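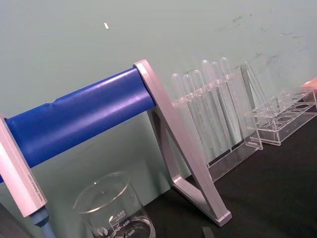 ## Clearing a grip-force fault on the glassware bench

Applies to both arms on the Orthorpe cell. The usual sign is code 618 on the Tanum controller: the fingers close, the arm starts to lift, and the glass slides down between them. Code 556 is a lost gripper connection and has its own page.

1. Press hold. Do not press release – the flask will drop.
2. Put one hand under the glass, then open the fingers from the pendant at 30 percent speed.
3. Set the glass aside and wipe both finger pads with a dry cloth.
4. Check the cable at the gripper.
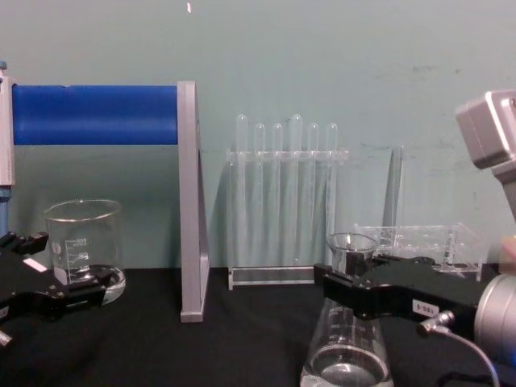 Most 618 faults we logged at Finville came from a force limit left over from an earlier job. Open the Kandpal settings file and find the line for the arm that stopped. A flask held around the neck, with liquid in the bottom, needs the limit for filled glass. Ours is 765. Save, then restart the controller, or the old value stays in memory.

5. Run one lift with an empty plastic bottle before going back to glass.
6. If 618 returns, swap the finger pads and write it in the bench log.

Glass that has slipped goes in the inspection bin, even with no visible chip.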